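Right, a short moan about personalised gifts, as I've just been sent the Hurkevia autumn list and it is 132 pages long.

First up, the engraved rolling pin from Dilia. "A keepsake for generations." It presses your surname backwards into the pastry. Who wants to eat a pie with JASIŃSKA on it – apart from, I suppose, a Jasińska?

"Hand finished" appears 64 times. Finished how? By whose hand? I emailed to ask on Friday and got an automatic reply thanking me for my order. I hadn't ordered anything.

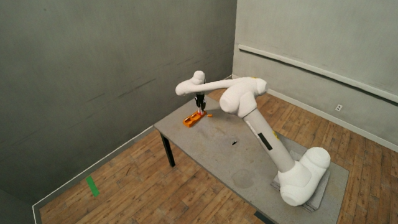 White robot arm over a grey table, orange tray-shaped object at the far end.

Next, the Heda slate coasters. Four for 200 zł, name included, but accents cost extra. So a Polish shop charges Polish customers more to spell their own names properly.

And the reviews! 1,139 of them, nearly all five stars, and the ones I read were written before the gift had been given. "Can't wait to see her face." Fine, but come back and tell us about her face.

I'll still end up buying the tea towel for my aunt. No name on it – she'd only ask what it cost.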